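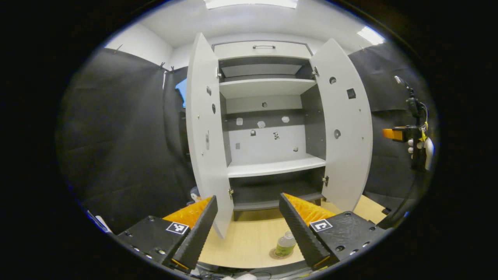

The clip lasts 50 seconds and by breakfast time it had been watched 2,183 times, which for the Eslow neighborhood page is a stampede. It shows a bus driver on the number 12 pulling over, hopping out and chasing a runaway goat off the Fadis bridge, waving her jacket like a bullfighter.

We caught up with her at the Ojo depot, between shifts, and she was still laughing about it.

"I thought it was a dog at first," she said. "Then it turned its head and I saw the horns, and I said, well, okay, we're stopping!"

Her passengers loved it. One filmed through the windshield, two more got off to block the far lane, and a man in the back row kept shouting directions (all of them wrong, she says).

"He's yelling left, left, and the goat is going right. I was crying laughing by the end. My knees hurt for days."

The goat trotted down the ramp and was picked up by its owner, who had been searching since dawn. He has since sent the depot a wheel of cheese, and it's wonderful cheese, we tried it!

Some people commenting on Postico grumbled that the bus ran late. She shrugged at that.

"Six minutes. I made up four of them before the market stop. And my own mother called to say I need a better jacket."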